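Kivari Blocks: notes on the set and the board
Data card, version 5

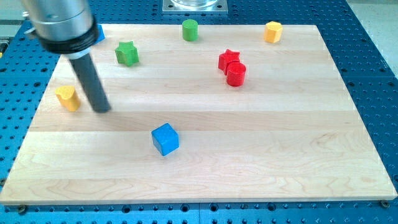 Kivari is a small collection of pictures and short text labels about toy blocks lying on a wooden board. We made it because we needed simple objects with clear shapes and clear colours, and the sets we found before were either too clean or too full of things. This card explains what is in the collection, how the names of the shapes were chosen, and which mistakes we already know.

Please read the part about names before you use the labels. Most letters we receive are about this part.

Contents

The collection is divided into 13 folders. Every folder has one layout file, the pictures and one label file. A layout file is plain text and says which blocks were on the board and where they were placed at the beginning. The folders do not all have the same number of blocks. In some folders the board is nearly empty and in others there are blocks in every part of it.

The blocks are ordinary children's blocks in strong colours. Among them are a blue cube with soft edges, a yellow heart and a green star. The heart and the star are prisms, so they can stand or lie, and from the side they look quite different than from the top. This is the main reason why the label file has a field for the pose.

The board

The board is pale maple, made from several long planks joined side by side. The grain is quite strong, with light streaks and darker lines, and in a few places it makes a swirl. We thought about painting the board in grey, but we decided to keep the wood as it is. A person looking at a kitchen table also sees grain, and we wanted a background that is not perfectly flat in colour. The board lies on a blue table with a grid of holes, and there is a dark bolt at each of its two lower corners.

If you wish to separate the blocks from the background only by colour, the yellow heart is the most difficult one, as it is warm in tone and the maple is also warm. The blue cube is easy on the wood, but be careful when your crop includes the table, which is blue too.

Names of shapes and colours

Each block has one short name, made from a colour and a shape: "blue cube", "yellow heart", "green star". We use only everyday words. The first version had words like "pentagram prism" and the labellers did not like to write them, and they wrote them in different ways.

Rules for the labellers:

The colour is the colour of the block under normal light. Do not change it when one side is in shadow. A cube often has a light top and darker sides, and it is still "blue".

The shape is the shape of the outline from the top. A heart prism is a "heart" also when it is seen from the side.

A cube with rounded edges is a "cube".

"Left" and "right" are always from the viewer. "Front" means nearer to the viewer.

Do not write "near" if there is a wide space of empty wood between two blocks. Write "alone".

The last rule was added in May after Anum Ansari compared the labels from two people and found that the word "near" had almost no meaning any more. She corrected 79 labels by hand. The old words are kept in the field name_old.

Label fields

block: the short name
pose: standing, lying or tilted
place: front, middle or back, then left, centre or right
neighbour: the name of the closest block, or "alone"
comment: free text, may be empty

Known mistakes

In folder 2 the fields place and neighbour were exchanged for part of the file. We repaired this, but if you downloaded an older copy, please take it again.

The pose "tilted" is used too often. Some labellers wrote it for a cube that is only turned on the board and not lifted at any side. We did not correct it yet.

Comments are partly in Ukrainian. They are short and mostly concern the light in the room.

Use

You may use the collection for teaching and for research. Please keep this card together with the files, and write to us if you change the names of the blocks, so that we can mention your version here.

Contact

Labels and names: Anum Ansari
Board, blocks and layout files: Petro Dovhaniuk

Last change of this card: 7 September 2022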